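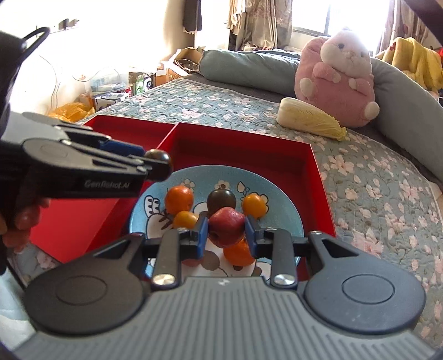 4.3 Sorting small produce: tomatoes

This section covers the transfer of small tomatoes between a plate and a divided open box using the Nava gripper. Complete the finger alignment in 4.1 before you start. Tomatoes are the softest item on the Tevine chore list and the one most often marked by too firm a grip.

1. Place the box on a level surface. On a bed or sofa, press the padding flat first.

2. Set the plate in the larger compartment and leave the smaller one clear.

3. Spread the tomatoes in a single layer. Mixed colours and ripeness are acceptable.

4. Lower the open fingers over one tomato until the pads are level with its widest part.

5. Close slowly until both pads touch the skin, then stop. Wait 2 seconds before lifting.

6. Lift clear of the plate rim, move across the divider and lower fully before opening.

CAUTION: Do not drop fruit from above the divider. Do not use the fingertips to push neighbouring tomatoes aside.

Note: Where tomatoes touch, begin with the outermost. A finger needs a gap on each side of the fruit.

What to expect

In the Pleltov kitchen trial, unattended operation was tested over 1,239 lifts. Clearing a full plate took some 60 seconds longer than by hand, and overripe fruit still had to be removed by a person. Treat the task as supervised – it is not yet suitable for running overnight.

Report split skins to Serpil Tokgöz at Trakumberg, giving the pad type and grip setting.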